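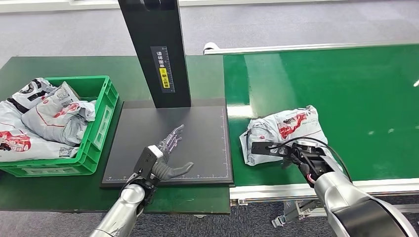 Ynyr Samuel replied that no parcel should be measured while it is still bulging, and the rest of the thread followed from that remark.

Reading time: 2 min

Posted by Lamduan Wannasri
Our shop dispatches clothing in soft plastic mailer bags. The carrier, Vernmont, has twice returned a bill with a surcharge for oversize parcels, although the contents were shirts. Staff take each bag from a crate, lay it on a flat platform with ruler marks along two edges, and then place it on the belt. Please advise on the correct way to measure a bag that does not hold its shape. Please also advise whether crates may be filled above the rim.

Ynyr Samuel
A soft bag should be flattened before it is measured. Press the air toward the seal with an open palm and fold any empty plastic under the contents. Place one corner at the zero mark, then read the length and the width. Height is taken last, at the thickest point, with a rigid card laid level across the top of the bag. Record the figures before the bag is lifted.

The label must face up and lie on a smooth part of the bag. A label that runs over a crease will often fail to scan, and the parcel may then be set aside for manual entry. Our own desk handles 500 bags on a busy day in November, and most of the delays we record come from creased labels.

With regard to the crates, we do not permit bags to hang over the side. They catch on the next crate and slide out when the crate is carried by its handles. Three layers is our limit for thick garments - fewer if the bags are slippery.

Odair Medeiros
We never measure. We weigh everything and enter the same size for all of it. No complaints so far.

Alcides Figueiredo
The preceding reply should be treated with caution. Many carriers charge by volume as well as by weight, and a single declared size will be wrong for part of the shipment. I would request the written tolerance from Vernmont and keep a copy at the packing table. If the surcharge was applied to a bag that had been measured flat, the recorded figures may be submitted with a dispute. It would also be useful to try a smaller bag size on 200 orders before buying further stock.

Filed under: Shipping & Mailing > Soft Parcels

Comments (3)

Welington Brandão: The rigid card is a sensible method. We use the back of an old clipboard.

Lamduan Wannasri: Thank you. The tolerance has been requested in writing.

Odair Medeiros: I stand by the scale, but I will ask our carrier.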